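Blue Trays

My aunt left me the shop the way other people leave a cat. There was a note about the alarm, a note about the landlord, and a list of the customers who paid late. The rest I had to work out from the shelves.

The shop was called Stendent. It had started as a typewriter repair business and kept the name through adding machines, fax machines and finally computers. When I took over, most of the money came from three or four offices in town that sent us their old equipment when they moved or closed. We pulled the parts, tested them, sold what was good and sent the rest to the scrap yard. I had spent eleven years teaching middle school math. I knew how to use a screwdriver.

The biggest job that first summer came from Cleltano, a freight company that had kept its records in a basement by the river. They had shut down in the spring. A man from the bank called and said there was a cabinet of drives that needed to be gone through before the building was sold. He wanted a list of serial numbers and a signed sheet for each drive saying it had been wiped. He offered $2000. I said yes before he finished the sentence, and he finished it anyway.

The drives came in eight banana boxes. Each one still sat in its blue plastic carrier, the kind that slides into a slot in a bigger cabinet and locks with a click. The carriers had gone chalky at the corners. Somebody at Cleltano had written numbers on a lot of them in pencil, very small, and the highest number I found was 101.

I set up on the long bench by the window. My aunt's stool was too low for me and I put a phone book on it. I had a lamp, a tray for screws, a roll of labels and her old notebook, which was ruled in green and half full. I started on the first clean page. The job went like this. Take a drive out of the box. Blow the dust off. Turn it over and look at the board for burn marks. Write down the serial number. Plug it in and wait.

The waiting was most of it. A drive that is going to work makes a sound like someone clearing their throat in another room, and then it hums. A drive that is not going to work either does nothing or clicks. I learned to tell within a few seconds, but my aunt's notebook said to give each one two minutes, and I gave each one two minutes.

By the end of the first week I was dreaming about them. In the dreams the drives were warm, like bread, and I had to get them all onto a shelf before they cooled. I told my sister this on the phone and she asked if I was eating.

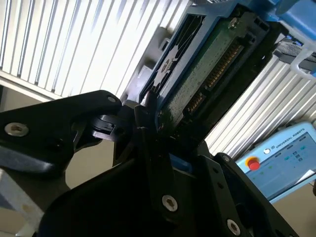

The boards were what I liked best. From the top a drive is a plain metal box with a sticker on it. Turn it over and there is the green board with all its little parts, set out like a town seen from a plane. I used to pick a street and follow it. It would run along beside another one for a while, turn a corner, and end at a silver dot. I never knew what any of it did. My aunt had known some of it. She used to say she could read a board the way she could read Spanish, meaning she could order lunch.

In the fifth box I found one with a strip of masking tape across the front of the carrier. The tape said WOLDEMARIAM in capital letters and under it, smaller, KEEP.

I looked at it for a while and then put it at the back of the bench and did the next one.

The bank's instructions were clear. Wipe all of them. There was nothing about keep. But I had been a teacher, and I had confiscated a lot of things over the years, and I knew the difference between a thing somebody has left behind and a thing somebody is coming back for. The tape had been pressed down carefully at both ends. Whoever did it had run a thumbnail along the edges.

I called the man from the bank. He said Woldemariam was not the name of a person, as far as he knew. It was the name of a customer, a coffee importer that had shipped with Cleltano for a long time. He said they were out of business too. He said to wipe it.

"It says keep," I said.

"Who does?"

"The tape."

He was quiet, and I could hear him typing. Then he said he would ask, and that I should go on with the others in the meantime.

I went on with the others. Box six was mostly dead. Box seven was mostly good. The weather turned hot and I propped the back door open with a monitor. People walking by on the alley side would stop and look in, and a few of them asked if I bought phones. I did not buy phones. One boy stood there a long time and asked what was on all of them. I said invoices. He said that was sad, and went off on his bicycle.

It took the bank nine days to call back. It was a different man. He said nobody had any objection to my wiping the drive and nobody had any reason for me to keep it. I asked him if anyone had tried to reach the coffee people. He said there had been a letter. I asked if there had been an answer, and he said he would have told me if there had been.

So I plugged it in. It cleared its throat and started to hum, and I let it go the full two minutes. I did not look at what was on it. I could have. My aunt had a program for that, and the disk for it was in the top drawer with the rubber bands. I thought about the drawer and I left it shut. Then I started the wipe and went to the front and swept the floor, though I had swept it that morning.

It took a little under three hours. When it was finished I wrote the serial number on the page and filled in the sheet. I signed it and dated it August 26, 2021. I peeled the tape off the carrier slowly, and it came up in one piece. The plastic under it was a much darker blue than the rest.

I stuck the tape inside the cover of the notebook, next to a few other things my aunt had put there. There was a stamp from Portugal, a sales tag, and a label from a box of Zoltavby typewriter ribbons with the price crossed out. I had never asked her what any of them were for.

The check from the bank came in November. It was for the right amount. I paid the landlord and bought a taller stool, and I put the phone book under the short leg of the bench. The drives that worked went out in padded envelopes, mostly to people who wanted one to replace another one exactly like it. The dead ones went to the yard. I kept a stack of the empty carriers, since the good clips on them can be used again.

A woman called that winter and asked if this was the place that had the Cleltano equipment. I said it had been. She asked if there was anything left.

I told her there were some blue trays, and asked if she wanted to come by.

She said she would have to think about it. I gave her our hours and she repeated them back to me, and I could hear that she was writing them down.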